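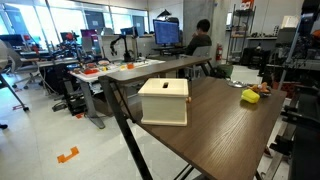

7.4 Recovery After a Contact Stop (Fault 266)

This section applies to Prolby tabletop cells fitted with the Zalto controller. It covers the stop that occurs when the controller registers an unexpected load on the arm or the gripper during a handling task. The operator panel shows fault 266 and the arm holds its last position.

Only persons who have completed the operator training in Section 2 may carry out this procedure. Faults that come back after a completed recovery are covered in 7.4.5.

7.4.1 Typical Causes

Fault 266 is raised most often in the following situations:

The gripper has come down on the rim or a handle of a container.
An object has been left standing higher than the container that holds it.
The table has been moved after the last calibration.
The arm cable has caught on the wrist or on the mount.
The wrong payload has been entered for the fitted gripper.

The controller cannot tell these causes apart. The operator must find the cause by inspection before the fault is cleared.

CAUTION: An arm in contact stop remains under power. Do not place a hand between the gripper fingers and the tabletop, and do not lean over the table to read the panel.

7.4.2 Making the Cell Safe

1. Press the emergency stop on the operator panel. The status lamp changes to steady red.

2. Inform all persons working at adjoining tables that the cell is stopped for recovery. Where another arm shares the work area, stop that arm as well.

3. Check that the floor inside the taped positions is free of bags, cartons and loose cables on the side from which you will approach.

4. Look at the arm from the side, at table height. Determine whether the gripper is touching an object, the tabletop or nothing at all. Write the result in the cell log before anything is moved.

5. Follow the arm cable by eye from the wrist to the mount. If it is pinched or pulled tight, do not continue. Go to 7.4.5.

NOTE: Leave all objects where they are until step 4 has been recorded. Their positions are often the only evidence of what the gripper met, and a log entry made afterward from memory is of little use to the service desk.
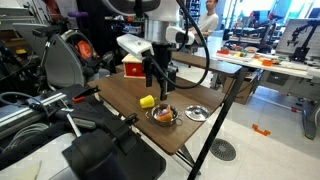

Figure 7-3. Gripper over the tabletop, with the pot, lid and pepper in the work area.

7.4.3 Freeing the Arm

Use this procedure when the gripper is touching an object or stands too close to one for the arm to be returned home automatically.

1. Release the emergency stop and select MANUAL on the panel. Do not select AUTO at any point in this procedure.

2. Hold the enabling switch in its middle position for 2 seconds, until the panel shows READY. If the switch is released or squeezed fully, the arm stops again and this step must be repeated.

3. Select UP in table coordinates. Do not use joint coordinates near the table. Turning a single joint can swing the fingers sideways into the object.

4. Raise the gripper in increments of 20 mm. After each increment, release the jog key and check that no object is being lifted or dragged along with the fingers.

5. If an object is held, stop raising the arm. Support the object from the side using the long-handled tongs supplied with the cell, then select GRIPPER OPEN. Small parts can spring out when the fingers release, and eye protection must be worn.

6. Continue raising the arm until there is over 50 mm of clear space between the fingertips and the tallest object on the table. For a filled pot or bowl, measure from the top of the contents. Pieces of toy food stacked in a pot commonly rise above the rim, and a height taken at the rim will be too low.

7. Press the emergency stop again before reaching onto the table.

CAUTION: Do not push the arm by hand to free it. The brakes are engaged in a contact stop, and force applied at the wrist may damage the sensor housing or shift its alignment without leaving any visible mark.

7.4.4 Inspection and Resetting of the Table

1. Examine the fingertips for cracks, bent pads and trapped fragments. Replace them as a pair. Use only Drulus fingertips of the type listed in Appendix B.

2. Examine the sensor window on the wrist. Clean it with the dry cloth supplied. Liquid cleaners must not be used.

3. Check that the table legs stand on their floor marks. A table that has been bumped, even slightly, must be returned to its marks and the cell recalibrated as described in Section 5.

4. Inspect the objects used in the task. Remove any item that is split, dented or has a loose handle or knob. A knob that projects from the side of a box should be included in this check, as it can be pressed out of line by a low pass of the gripper.

5. Put the objects back in the starting layout for the task that failed. Use the layout card for that task. Boxes with a slot in the lid must be placed lid up, with the slot clear.

6. Compare the table with the view on the monitor. If an item stands nearer to the table edge than the card allows, correct it now.

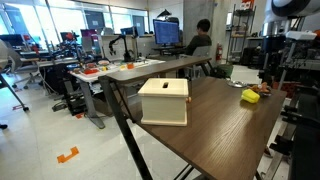 Figure 7-4. Slotted box near the front edge of the table, with small items to its right and behind.

7. Step outside the taped area, release the emergency stop and acknowledge fault 266 on the panel.

8. Send the arm to its home position in MANUAL. Keep the enabling switch in hand until the arm has come to rest.

9. Run the task once at reduced speed with an operator at the panel. If it finishes without a fault, normal speed may be restored.

NOTE: Lids, trays and shallow dishes with a metal finish reflect daylight and may be read at the wrong height. In rooms with large windows, lower the blinds before step 9 or repeat the height check described in Section 5. Where the fault appears mainly in the morning, record the time of day in the log together with the position of the reflective item.

7.4.5 When Not to Resume

Take the cell out of service and contact Åberg Service if any of the following applies:

Fault 266 returns during the run at reduced speed.
The arm cable is pinched, pulled tight or shows damage to its outer cover.
The arm sinks when the enabling switch is released.
The sensor housing is loose or no longer sits square on the wrist.
A person was touched by the arm, whether or not there was an injury.

In the last case, leave the cell exactly as it stands – emergency stop pressed, objects in place – and follow the incident procedure in Section 9. Do not acknowledge the fault and do not switch off the controller. The stored load record is overwritten at the next start and cannot be restored.

When contacting Åberg Service, have the controller serial number, the name of the task and the log entry from 7.4.2, step 4, at hand.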